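Speaker notes: Pichit Somboon, Pastico
Session: The Soltico handheld gripper kit, service review
Time allowed: 20 minutes, questions held to the end

Slide 1. Welcome the audience and introduce Pastico. State that this talk covers the Soltico kit as supplied to subscribers since March, and the recording service sold with it.

Slide 2. Leave both pictures up while speaking.

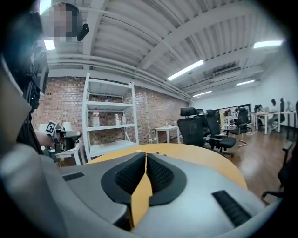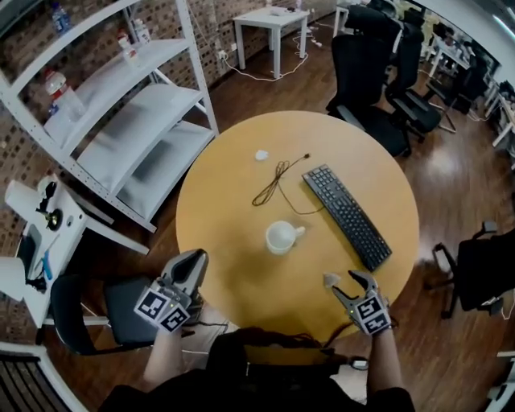

Handheld grippers at the round table: view from a gripper (first) and from head height (second).

Point out the square markers mounted on the grippers. Pause before moving on.

Slide 3. What the subscriber receives. One pair of grippers, a marker set, spare finger pads and access to the review portal. Training for operators is a separate item and is quoted on request.

Slide 4. Trial results. Baumgart ordered 1000 recorded tasks under the standard plan. Of these, 94 were returned by our reviewers for a second attempt. Explain that returns are not billed. If asked for the breakdown by task, refer to the handout.

Slide 5. Plans. The standard plan covers 1000 recordings and the extended plan covers 3000. Ason handles delivery and repairs under both. Do not discuss prices for next year.

Slide 6. Known limits. Finger pads are treated as a wear item and are excluded from the warranty. The portal does not yet accept files from older kits. An update is under review.

Slide 7. Contact details. Invite questions. Trial request forms are at the Pastico desk.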